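Hämmerli Law Publishes Plain-Language Guide to Change-of-Status Rulings, Expects Modest Beach Readership

Guide covers 126 court decisions on what happens to a legal category when the person in it moves, marries or changes their mind

LIRAU, April. Hämmerli, the law office that once sent a client a nine-page letter explaining why the answer was yes, announced the release of "Who Counts as What," a free guide to court rulings on legal status. It runs to 50 pages. The first draft was longer, and the staff would rather not discuss it.

The guide deals with a question that lands on the firm's desk most weeks. A person qualifies for something under the rules: a tenancy, a tuition rate, a place on a list. Then life happens, and an office somewhere decides the person is now in a different box.

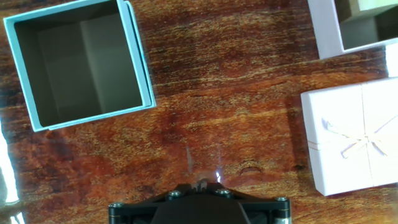
Courts have been asked to sort this out many times, with results that do not always get along with each other. One line of rulings says a certificate, once properly issued, stands until somebody takes it away. Another says it was only ever as good as the facts on the day it was signed. The guide sets the two side by side and marks which courts have followed which.

"People assume the law has a tidy answer and we are keeping it in a drawer," said Kátia Bezerra, lead author of the guide. "I have been through the drawer. It has takeout menus in it."

Bezerra wrote the guide with Mandla Zulu, who handles appeals at the firm and was responsible for removing the Latin. He reports that 2 phrases survived, both after lengthy argument, and both are explained in the margin.

Each ruling gets a short entry giving the question, the decision and the reasoning, followed by a note on what the person in the case had to file and when. Missed deadlines have a chapter to themselves. It is the longest one.

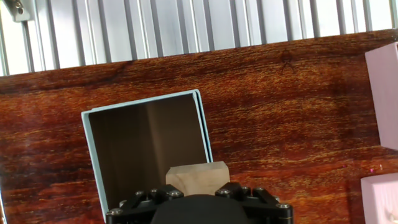 A wooden block with the gripper.

A separate section looks at residence. Engelbert Zürcher, a retired appeals clerk who reviewed the text, asked for it to be expanded after counting how many disputes turned on whether someone had moved or was merely staying with a sister. His notes on the draft came back in green pencil and were, in the words of one recipient, "thorough in a way that felt personal."

The guide also includes sample letters asking an office to put its refusal in writing. Readers are advised to send them early, keep a copy, and resist adding a final paragraph about how they feel. 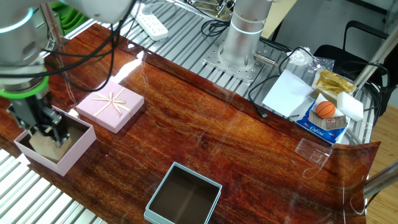 Printed copies will be available at the front desk of the Hämmerli office in Lirau while they last. The first printing is 50 copies, a figure the firm describes as optimistic. The text may be copied freely for classes and legal clinics, provided the page warning that it is not legal advice travels with it.

An updated edition is planned once the courts have ruled on several pending appeals, or once Zürcher finishes his second set of notes, whichever comes later.

Media contact: Hiyori Shibata, Hämmerli, Lirau. Calls are returned after 2 p.m.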